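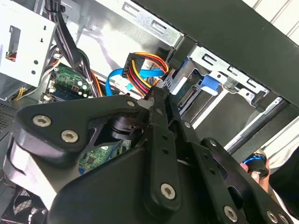 I have been making the same coat since November, and I am finally ready to talk about it. A few of you wrote back after the last letter wanting to know if I'd quit (fair question, I went very quiet) and no, I haven't quit, I just had a bad couple of weeks with the sleeves. I've always been fine with the insides of things. Give me a desktop computer with the side off and I can stick my nose right in and feel pretty calm, everything in there goes somewhere and the somewhere is usually the right shape for it. A coat is all insides too! There's interfacing and lining and a funny strip of bias tape that holds the shoulder, and every single piece of it bends, and I was a wreck by the second Saturday.

So, the coat. The pattern is the Omau, which a lot of you recommended back in the fall, and I do love how it looks on the envelope. It's a knee-length thing with a big collar and 6 buttons down the front. I bought the wool at Leler when they were clearing out the end of their bolts, a dark mossy green that looks black indoors and then surprises you on the sidewalk. With the lining and the thread it came to 115 dollars, and I sat in the car for a while afterward with the bag on my lap thinking about all the coats a person can buy already sewn together.

I cut it out on the living room floor. Please don't do that. My knees were sore for days and the cat lay down on the back piece and I ended up with a wobble in the hem that I'm still pretending I'll fix. If you can borrow a big table, borrow one. The library has those long ones in the meeting room and they'll let you sign up for an evening slot.

## The sleeve thing

Okay, here's where it went wrong. A coat sleeve is bigger at the top than the hole it goes into. You're supposed to run two rows of long stitches, pull them up a little, and sort of coax the extra into place with steam until it fits with no puckers. The instructions cover all of this in one sentence. One! I read it out loud to my sister on the phone and she said it sounded like directions for putting a duvet in an envelope.

I set the left sleeve 7 times. I know because I left a pin in the tomato for each try, which started as a joke and got less funny. Somewhere in the middle of all that I also put the right sleeve in the left armhole, pressed it beautifully, tried it on, and could only hold my arm out in front of me like I was about to shake somebody's hand.

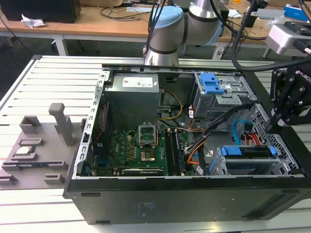 What got me out of it was the Thursday night group at Güneş, the café with the good lentil soup. Ashraful Kanagaratnam was there hemming curtains, and I'd brought the coat in a garbage bag because I was ashamed of it. He turned it inside out on the table, looked at it for a minute, and asked if I'd pinned from the sleeve side or the coat side. Coat side, every time. He flipped it over, put his fist in the shoulder so the wool curved over it, and pinned with the sleeve facing him, and the extra just melted away. I may have said a bad word in front of somebody's grandmother.

A few things I wrote on the back of the soup receipt that night, in case you've got an Omau of your own stalled in a closet:

- Pin with the sleeve toward you and the seam curved over your hand.
- Use silk pins if your wool is thick. The fat plastic-headed ones tip over.
- Baste the whole way around by hand before you go anywhere near the machine.
- Steam, then leave it alone until it's cool. I'm terrible at this one.
- Mark left and right with chalk on the wrong side. Big letters.

The hand basting took me a whole podcast per sleeve, and then the machine part was over before the kettle boiled. My old Dirkeo didn't skip once, which I'm putting down to the new needle. When did you last change yours? I'd been using the same one since the kitchen curtains, and those were two apartments ago.

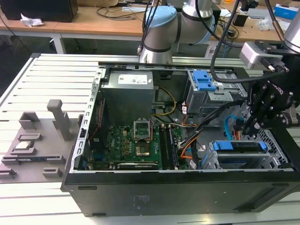 *Dell desktop on its side, CPU socket open.*

## What's left

The lining is cut and half sewn, a rusty orange that I worried about and now can't stop peeking at. Then there's the hem, with its wobble, and the buttonholes. I'm scared of the buttonholes. Several of you have offered opinions on bound versus machine and you completely disagree with each other, so I'm going to sew samples of both on scraps this week and go with whichever one makes me swear less.

I don't have the buttons yet. I've been carrying a swatch around in my wallet and holding it up to things in shops. Leler has some dark horn-looking ones I like, only they're a little small for that collar. If you know a good button place that does mail order, hit reply and tell me, and send pictures of whatever you're stuck on too. I especially want to see sleeves.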